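Recording kitchen examples, part 2: the session

Before you start, read the Aigner setup page and check that both cameras save to the same folder.

1. Put the fruit on the blue plate and leave the cutting board free.
2. Start the Zornel recorder, then guide the arm slowly. One example should take not more than 30 seconds.

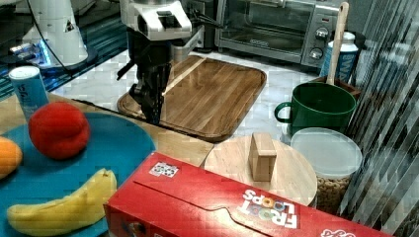
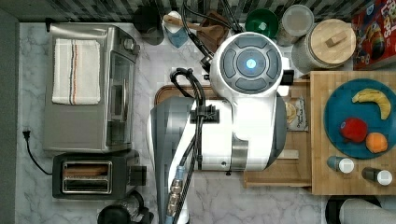
Kitchen counter with the arm, the cutting board and the fruit plate, both views.

3. After every 4 examples, move the plate a little. Our first set had 411 examples with the plate in one place, and the model learned only this place.
4. Delete examples where you stopped in the middle.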